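We use cookies to improve your visit. By staying on this site you accept our cookie policy.

Gresgate households asked to cut water use through October

Homes in Gresgate are being asked to use less water at the kitchen sink, in the shower and in the yard until the end of October, while the Vavari reservoir refills after a dry summer.
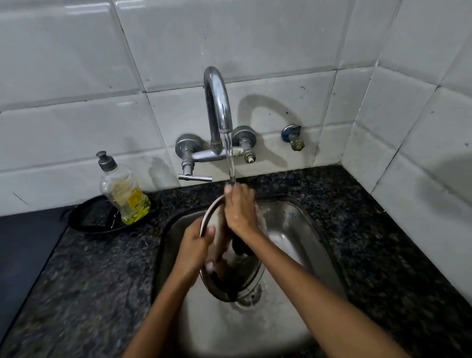

One Custo Street resident wrote in to say that her household had already stopped watering the lawn in the spring, and that she wanted to know why the leaking main at the bottom of her road had not been fixed before people were told to change their habits.

The town water department said the repair is on its list and should be finished this month. Crews have replaced 600 feet of old pipe on the east side of town so far this year, and the Custo Street section is next. Traffic will be down to one lane there between 9 a.m. and 3 p.m. while the work goes on.

The request is voluntary for now. It covers 2,385 homes connected to the Vavari line. Another 1,316 homes in the Ledesma district get their water from wells and are not included, though the department said it would welcome any savings there too.

The department's notice, which went out with the latest bills, suggests filling a basin for dishes, running the washing machine only when it is full and keeping showers short. Lawn watering should be limited to the hours before 8 a.m. or after 7 p.m. Washing cars at home is discouraged, and so is hosing down driveways.

Restaurants and other businesses have been sent a separate letter. It asks them to check for dripping faucets and running toilets and to report their meter readings every two weeks.

If the reservoir has not recovered by the end of the month, the town could move to fixed watering days with fines for repeat violations. The last time that happened, the limits stayed in place for 28 days. The department said a decision would depend on rainfall in the hills above Vavari - the forecast is mixed - and on how much demand falls.

Water quality is not affected, and pressure should stay normal on all streets except during the pipe work. Residents near Custo Street may notice cloudy water for a short time after the supply is turned back on. Running the cold tap for a few minutes should clear it, and that water can be saved for plants.

Leaks can be reported at the water department counter or by phone at any hour. Free faucet aerators are available at the Ledesma branch library while supplies last - one per household, with a recent water bill.

Contact us | Privacy | All rights reserved | Back to top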